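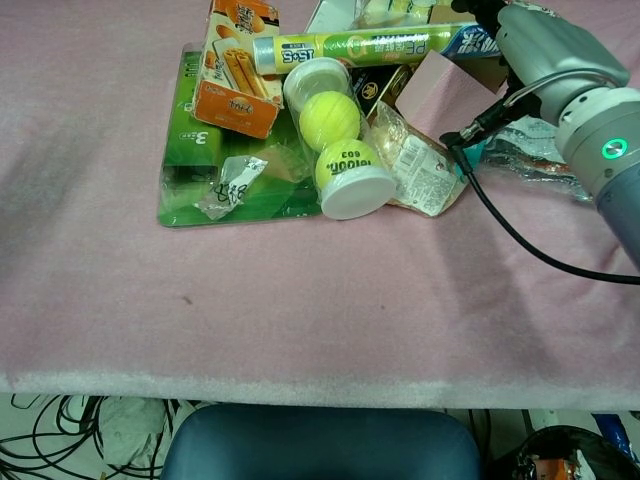

桌面陈列：橙白两色的零食盒与绿色包装衬板，下铺粉色布面

搜索教程 请输入关键词 搜索

虚拟家具上架前的权限设置与交互菜单配置

2026年2月24日　Vignesh Mathew
阅读时间：2 分钟

本教程适用于在 Gravum 平台经营虚拟家具、庭院摆件及室内装饰的创作者，说明物品由完成建模至正式上架之间的配置步骤。文中以 Clomarance 系列的双人秋千椅为例，该物品占地 1,895 单位，含坐姿菜单、布料换色和灯光开关三项功能。

一、整理物品结构

请先在测试地块中放出物品，进入编辑模式，确认根部件为椅座。坐姿脚本以根部件为坐标原点，根部件选择有误时，人物会偏离座面。链接顺序如需调整，应先取消全部链接，再依次选取各部件，最后选取椅座并重新链接。

完成后在物品描述栏填写版本号。描述栏不得留空，更新服务器依据该栏识别旧版本。

二、导入坐姿与动画

1. 将动画文件放入物品内容栏，文件名仅使用英文字母、数字和下划线。
2. 打开名为 Kombo 的配置记事卡，每行填写一个菜单项，依次为显示名称、动画名称、座位编号，中间以竖线分隔。
3. 保存记事卡后，脚本自动重新读取。读取期间请勿坐上物品。
4. 双人动画须为两个座位分别填写，显示名称应保持一致。

位置微调请使用菜单中的“调整”项，不要直接修改记事卡内的坐标。调整完毕后选择“保存位置”，数值将写回内容栏。不同身高的人物可能出现手部穿插，建议至少以两种体型测试。

三、设置换色菜单

换色功能由 Mitum 脚本控制。请在记事卡中列出贴图名称及对应的面编号，每件物品可登记至多 3,975 字节的贴图清单，超出部分不予读取。金属支架与坐垫应分设为两组，买家方可单独更换。

法线贴图与高光贴图须随主贴图一并登记。仅更换主贴图时，旧的布纹凹凸仍会保留在表面。

四、设定权限

成品通常采用“可修改、可复制、不可转让”。准备作为礼品出售的版本，应改为“可转让、不可复制”，并另建商品页。请注意，内容栏中的脚本、动画和记事卡各有独立权限，须逐项核对。记事卡应保持可修改，否则买家无法保存自己的座位位置。

权限修改后，请将物品收回物品栏再重新放出，使设置生效。

五、上架与测试

在商品页填写名称、占地数值、权限及功能说明。占地数值以实际放出后的读数为准，不得沿用建模软件中的估算。商品编号由系统分配，本例为 1,956，请将其填入更新服务器的登记表。

正式公开之前，请使用备用账号购买一次，检查交付文件夹是否包含物品本体、使用说明和重新领取链接。

常见问题

菜单无响应：检查所在地块是否允许运行脚本，并确认物品所属群组与地块群组一致。

换色后部分表面呈灰色：贴图标识填写有误，或该贴图不具备完整权限。

灯光开启后无照明效果：请在图形设置中启用局部光源。

旧版本用户可通过重新领取链接获取更新。10月以前售出的物品不含“保存位置”功能，须更换为新版后方可使用。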